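Search this site Enter keywords Go

Home | Syllabus | Handouts | Lab Hours | Team Pages | Contact

Service Robotics Practicum
Handout 6: Grasping flat objects at a sink
Revised October 17, 2019
Instructor: Apolinar Quintero. Lab notes: Sajib Miah.

6.1 Scope

Handout 5 covered cups and bowls. A cup can be wrapped from the side, and small errors in hand position are absorbed when the fingers close. A plate lying in a rack has no such side. The hand has to take the rim, and the usable part of the rim may be against a wire, a basin wall or another dish. This handout covers approach, contact and lift for one plate. Stacked plates are in Handout 8.

Read section 6.4 before booking time in the Wasta kitchen.

6.2 Terms

Rim pinch: thumb on one face of the plate, one or more fingers on the other, force directed through the thickness of the rim.

Hook: fingers curled over the rim with no opposing thumb force. Useful for tilting or dragging a plate. A hook is not accepted as a final grasp in graded runs.

Clearance: the distance between the plate and the nearest fixed surface, measured where the fingers must pass.

Near edge, far edge: always relative to the robot base, never to the rack. Two teams mixed these up in September and their logs could not be compared.

6.3 Approach

Plan the approach in the plane of the plate, not the plane of the counter. A plate in a drainer is usually tilted. If the wrist comes straight down, the fingertips reach one face early and push the plate along the wires before the hand has closed.

Procedure:

1. Estimate the plate normal from the depth points inside the rim. Discard points on the wires.
2. Choose a contact region on the near edge with clearance for the fingers.
3. Place the pre-grasp pose 100 mm back from the rim.
4. Close that distance at low speed with the contact stop enabled.
5. On contact, hold position and read the fingertip forces before closing further.

The Gerance planner will accept a pose that passes the forearm through the front edge of the counter unless the counter is loaded as a collision object. Load it. Check the wrist cable separately; the planner has no model of it.

6.4 Contact and lift

Polished steel returns poor depth data. Expect holes in the point cloud on the basin walls and the faucet, and false points under bright reflections. The Navaratnam filter removes most false points but also thins the rim of pale plates. For this reason the first exercise uses a plate with strong color and a matte surface.

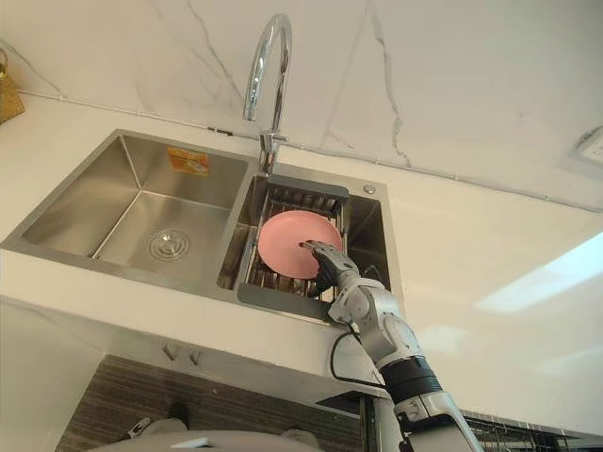 Why not pick the plate up with a suction cup?
Suction works well on a flat, clean, dry plate, but it needs a good seal, and water, food residue or a curved face can break that seal. The course is about finger contact, so the graded runs use the hand only.

Once the rim pinch is confirmed, lift along the plate normal for the first 18 mm, then switch to vertical. Lifting vertically from the start can drag the lower edge across the wires. If the measured load drops during the first stage, stop, lower and re-grasp.

6.5 Logging

Record joint positions and fingertip forces at 200 Hz for the whole attempt, including failures. The September set holds 897 attempts, and nearly 100 of them lack the force channel and can't be used for the slip assignment. Check that both channels are writing before the first run.

Submit to the Grernholm folder under your team number. One file per attempt.

Related handouts
Handout 4: Depth data on shiny surfaces
Handout 5: Cups and bowls
Handout 7: Detecting slip from fingertip force
Handout 8: Stacked plates
Wasta kitchen booking rules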